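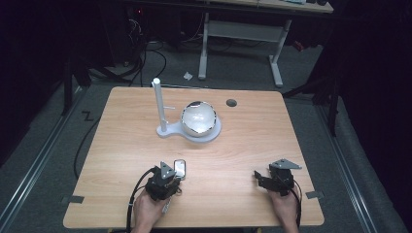 Ticket 246, reopened: pose drift in the two-gripper demos. Good news first, I think we've got it! Short version for anyone joining now: the Romovness replays kept putting the left gripper too far toward the middle of the table, and the error grew over the length of an episode. We blamed the calibration, then the clocks, then the calibration again. What got me looking somewhere else was the frosted dome with the shiny rim, sitting in its white cradle near the back of the table. The tracker picks features off whatever the head view gives it, and it was very fond of that rim. A highlight on a curved reflective edge slides when your head moves, so the tracker was treating a moving point as a fixed one.

Status: fix in testing
Component: Skesadano (head pose tracking)
Affects: all bimanual tabletop sets recorded with the Wesadau layout
Opened by: replay team

Log

1. Reran the stored episodes with the grippers' own poses and ignored the head pose. Drift gone on the right, nearly gone on the left. So the gripper side is healthy and I stopped swapping cables.

2. Plotted which features survived longest in each episode. I expected table corners and floor rails. A big share of the long-lived ones sat on shiny stuff. This was the fun plot, I've attached it to the Makokha thread too.

3. Masked everything inside the tabletop outline and reran. Head pose got much steadier, but short stretches failed outright when the operator leaned in and the table filled the view. So a full mask is too blunt.

4. Tried a softer version: keep the tabletop features, but check each one against the motion predicted from the background, and drop it if it disagrees over a 200 ms window. No failed stretches, and the drift stayed low all the way through. Very happy with this one.

5. Ran the soft check over the whole batch, 2,795 episodes. Only 2 still get flagged by the replay check. Both have long gaps in the gripper stream, which is a separate bug and gets its own ticket.

What I haven't tested: low light, and layouts with hardly any background to compare against. The check leans on the room being visible, so a plain curtain on all sides could break it. If you have recordings like that, please point me at them, I'd love to try.

To reproduce: pull the May branch of Skesadano, turn on the consistency check, leave the window at the default, and replay with head pose enabled. Old recordings don't need to be redone. Delete the cached poses before you start or you'll get the old numbers back (ask me how I know).

Next: the same check on the Makokha sets, then merge. Leaving this open until those finish.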